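I gave up the car in January. The lease was up, the office in Drekmont had moved to within walking distance of the tram, and I wanted to see how long I could go without one. It's been long enough now that I can say what changed and what didn't.

The commute got longer. Driving took me 25 minutes on a good morning, and the tram with the walk at each end takes 40. I read on the way in and mostly stare out the window on the way home. The monthly pass is 100, and I used to spend more than that on parking alone.

Groceries were the hard part. I used to do one big shop and fill the trunk. Now I go three times a week and carry what fits in a backpack. Potatoes and cat litter I order. I waste less food this way, but I also buy more bread than I should, as the bakery is right by the stop.

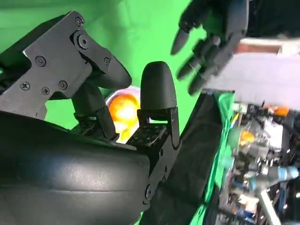
*Close up, screws and all.*

Visiting people takes planning. Marek Doležal lives out past Karnon, and the last bus back leaves at 9:40 in the evening. I missed it once and slept on his couch. He has offered to drive me home since then and I usually say yes – I'm not strict about it.

I rented a car twice. The first time was to move a bookcase, and the second was for a long weekend in Brabec, where there is a train but it stops on the wrong side of the river. Both times I had forgotten how tiring it is to look for a parking spot.

The thing I miss most is leaving late. If I felt like going to the lake at six in the evening, I just went. With the bus I have to decide by four, and by then I'm usually still at work.

A few people have asked about winter. I walked through most of one and it was fine once I bought proper boots. The stop on Triltudska has no shelter, so I get on one stop earlier when it rains.

I'll look at the numbers again next January and decide about a second year.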